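## 4. Folding, fading and the written record of knitted garments

### 4.1 The problem as the records present it

The previous section dealt with the way the Skudmont knitwear came together, and with the uneven quality of the paperwork that came with it. We now turn to what the records say about condition. The collection holds 124 knitted garments, most of them jumpers and cardigans for everyday wear, and each has at least one written entry describing the state it was in when it was received. A good many have later entries as well, made when a garment was moved, lent or looked at again for another purpose.

Entries of this kind are often treated as a neutral record of damage. Our reading suggests that they should be used with more care. The words chosen by successive cataloguers changed as the forms changed, and some of those words cover more than one thing. The hardest of them for our purposes is "line". A line may be a crease that would relax if the garment were left flat. It may be a strip where the dye has been lost to light, or a strip where the yarn has been rubbed thin along an edge. In the older entries all three are called lines, and the reader is left to decide which is meant.

The difference matters to anyone who wishes to use the collection as evidence of how clothes were kept at home. A garment folded in the same way for many years, in a drawer or on a shelf, may carry the pattern of that folding into the museum. If the pattern can be trusted, it tells us something about furniture, space and habit that few written sources mention. If it was made by the museum's own boxes, it tells us about the museum.

### 4.2 Sources

Three bodies of record were used. The earliest is the receiving book kept at Rikport, where the garments were held before the move to Skudmont. Its first knitwear entry is dated 1943 and concerns a child's cardigan, grey, with a replaced collar. The book gives one line to each item. Condition is mentioned only when the writer thought it unusual, so that silence in the book cannot be taken to mean that a garment was sound.

The second body of record is the Moriarty card index, named after the building in which it was prepared. The cards have a printed space for condition, which means that something was nearly always written there, even where the cataloguer had little to say. "Fair" is the most common entry by a wide margin. Several cards carry a second hand, in pencil, correcting or adding to the first. These pencil notes are undated, but they use a numbering that was not introduced until the boxes were relabelled, and they must therefore be later than the relabelling.

The third is the Fonon database, in which recording began in 2000. Fonon gives the cataloguer a list of set terms and a free text field. The set terms were drawn up with woven cloth in mind, and include "crease, sharp" and "crease, soft", but offer nothing for a fold that has altered the colour of the surface. Cataloguers have dealt with this in different ways. Some chose "discolouration" and explained themselves in the free text field. Others chose "crease, sharp" and wrote nothing further. A small number left the field for set terms blank, which has the unlucky effect of removing the garment from any search for damage.

### 4.3 Method of reading

Every entry was copied out in full, with spelling and abbreviations kept as found. The entries were then arranged by garment, so that the Rikport, Moriarty and Fonon descriptions of one object could be read against each other. Where an entry mentioned a line, fold, crease, mark or band, we recorded the part of the garment concerned, the direction given, and any word for colour. We did not attempt to turn the older words into the terms used in Fonon. An earlier trial of that approach produced a tidy table in which most of the interesting doubts had disappeared.

The garments themselves were then examined on a table, under the ordinary room lighting and again beside a north-facing window. This was done after the reading and not before it. We wished to know what a researcher working from the records alone would have believed, and that judgement is difficult to make once the object has been handled. Where the object and the entry disagreed, both were kept in our notes.

It should be added that examination was limited by the state of some of the pieces. Six garments could not be unfolded safely and were left as they lay. They are included in the discussion of the records but are left out of everything said below about surface colour.

### 4.4 Direction and position of folds

Lengthwise folds are the kind most often mentioned in the records. They are usually described as running down the middle of the front or back, or down each side a little way in from the seam. The first pattern is what one would expect of a garment folded once in half, sleeve to sleeve. The second belongs to a garment whose sides and sleeves have been turned in behind it, as is usual in shops. Crosswise folds appear less often, although a jumper folded to fit a drawer must nearly always be folded crosswise at least once.

We considered whether crosswise folds simply leave less of a trace. Most of the garments are knitted so that the columns of stitches run from hem to shoulder, and a lengthwise fold lies along these columns. A crosswise fold cuts over them. In handling the pieces we found that lengthwise folds held their shape more firmly, above all in ribbed areas, where a raised rib seems to offer a ready place for the cloth to turn. It would follow that the records favour lengthwise folds because these are easier to see, and that their number says little about how often garments were in fact folded in that direction.

Position raises a separate difficulty. The Rikport book gives none. The Moriarty cards use "left" and "right" without stating whether the wearer's side or the viewer's side is intended, and in at least one case the same card uses both senses. Fonon requires the wearer's side, but the guidance note that says so is kept apart from the entry screen, and it is clear from the entries that it was not always read. For a fold down the centre this does not matter. For side folds it means that the records cannot be used to show that one side of a garment faced the light unless the garment is also to hand.

### 4.5 Colour along a fold

Statements about colour need the greatest caution. Blues and greens account for much of the collection, and their entries are rich in words such as "faded", "greyed", "dulled" and "gone pale". On the Moriarty cards "greyed" is attached to folds so regularly that it appears to have become a habit of the office. The pencil notes sometimes disagree. One reads, in full, "not faded, only stands up", written beside the words "greyed at fold". It is the clearest statement in any of the three sources that a cataloguer had noticed the problem discussed here.

When the garments were moved between the table and the window, several of the pale bands noted on the cards could not be found. In others the band was present in both places, stayed where it was when the cloth was smoothed, and was matched by a duller tone on the face of the yarn when the stitches were parted. Only bands of the second kind have been accepted in this paper as loss of colour. The first kind we take to be an effect of the way a raised surface receives light, and we suspect that many of the entries made in a single sitting, under a single lamp, record this effect and nothing more.

A smaller group remained uncertain. The band could be seen in both lights but weakened when the garment was laid flat. It is possible that slight fading and slight relief are present together, each making the other easier to see. We have left these garments unclassed. To force them into one group or the other would repeat the error for which we have faulted the earlier forms.

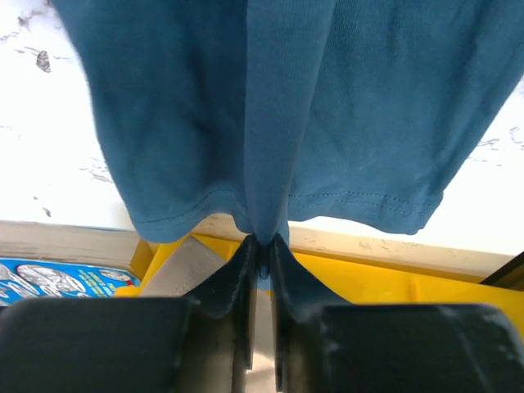

The recording form proposed for Skudmont therefore separates the shape of a fold from its colour, and asks that colour be noted twice, once as the garment is found and once after it has been smoothed by hand. The cataloguer is also asked to state the direction of the fold in relation to the knitting, using the columns of stitches as a guide, and to give left and right as the wearer's. Photographs remain useful — they preserve a good deal that the set terms leave out — but a single view should not be used to settle a question of fading. In the teal-blue knit of Figure 1, the long raised fold down the middle is a lighter and slightly greyer blue than the cloth beside it, and the fine ribs can be followed along its surface. A cataloguer trained on the Moriarty cards would have written "greyed at fold" without hesitation. Under the new form the same view would support an entry for a raised lengthwise fold, tapering towards its lower end, with the colour field marked as open until a second look has been taken with the cloth laid flat. Older entries are not to be overwritten. They will be carried forward in their own words, with the source named beside each, so that later readers can see which description was made under which form.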